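Saturday, February 19, 2022
Ostbridge Robotics Club, term diary

The session opened at the usual hour in the Nelevwood room. The work assigned for the day was the gear assembly task, which the club will present at the Ichikawa student meet. Members reviewed the order of steps and agreed to begin with the gripping of a single steel gear before any placement was attempted.

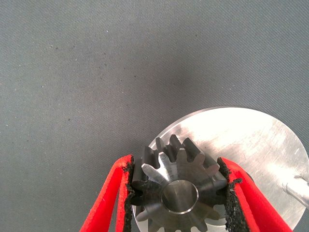 Kohei Matsuda held that the gear should be gripped lower on the teeth, as the bore must stay clear of the fingers when it goes over a peg. The point was accepted and entered in the procedure.

The club then turned to the starting position of the arms. Under the meet rules, each team has eight minutes for a run, and the arms must return to the same open position between attempts.

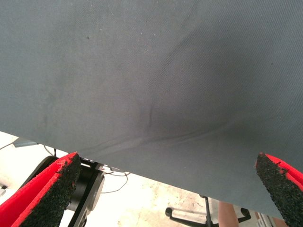

It was further agreed that the start position would be saved under the name Rano 2, and that the earlier version would be kept until the end of February. Emanuel Barbu will update the written notes. The log for the term now stands at 348 attempts, of which 32 were entered under the new procedure.

Work on the plate followed. The members discussed whether the left arm or the right arm should place its gear first. Opinion was divided, and both orders will be tried.
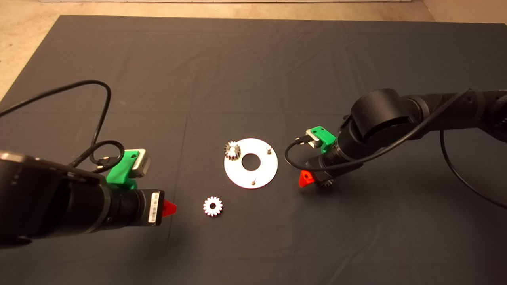
Both arms at the plate, gear assembly task.

A short discussion of finger pads closed the technical part. The rough black lining is to be inspected before each session, and a spare set will be requested from the school.

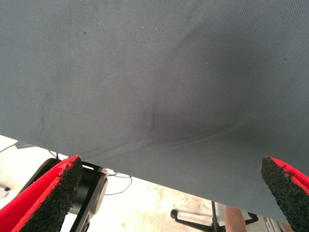

Gripper fingers, open, with black pads.

Next session: placement order, left arm first.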